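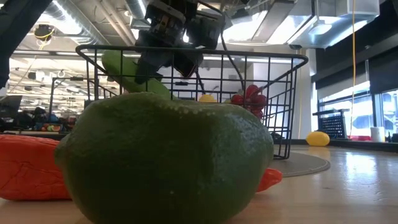
3 min read

The market in Urnley has moved into the old bus depot for the winter, and I've started walking there instead of driving to the supermarket. It takes me 20 minutes each way, or the 61 goes from the end of our road if it's raining.

I go with a list and mostly ignore it. Peppers are usually worth buying, even the wrinkled ones, which I roast with oil and salt until the edges go dark. Limes I pick by weight — a heavy one has more juice in it than a shiny one.

Hortensia Domínguez has the stall by the side door. She sells dried beans by the scoop and will tell you how long each sort needs soaking. I bought black ones last time and they took nearly 3 hours to cook, so start early.

Bread is from Millilmont, at the far end. The rye has usually gone by ten. I haven't tried the seeded loaf yet, but Celeste Ocampo at work gets it every week and freezes half.

Take cash. The card machines don't get much signal under that roof, and the nearest cash point is up on Skirgate, next to the chemist.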